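Flindside Studio: Clay Reclaim and Cleanup

Reclaim runs twice a month at Flindside. Trimmings, collapsed pots and the contents of the throwing trays are slaked down, screened and dried back to a usable body. The notes on this page cover the bucket stage and the cleanup of containers and counters. Page maintained by Ineke Segers. Last revised 19 Dec 2023.

Red and white bodies are kept apart at every stage. Red clay goes into a white plastic bucket, where residue on the walls and rim is easy to spot. Lumps are left whole at this point and broken down later by hand.
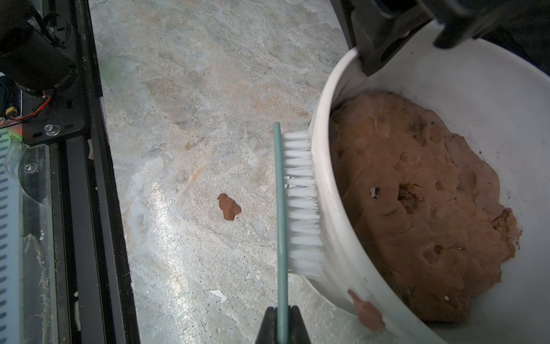
Stiff nylon bristles are preferred over sponges for the outside of the bucket. Work along the rim first, then down the wall. Smears low on the outside should come off before the bucket is moved, as they transfer to shelves and sleeves.

Counters are scraped, then wiped with a damp cloth. Do not sweep dry clay. Scrapings free of grit go back in the bucket; anything with chips or plaster in it is discarded. Plaster in the body will cause pop-outs after firing.

Slaked clay stands for six days with the lid on. Drying on the Clusby bats takes nearly 2900 minutes in winter, less from March onward. Turn the slabs once, at the halfway point, and wedge before bagging.

Bags are labeled with body and date. Questions about the red body go to Roos Baert.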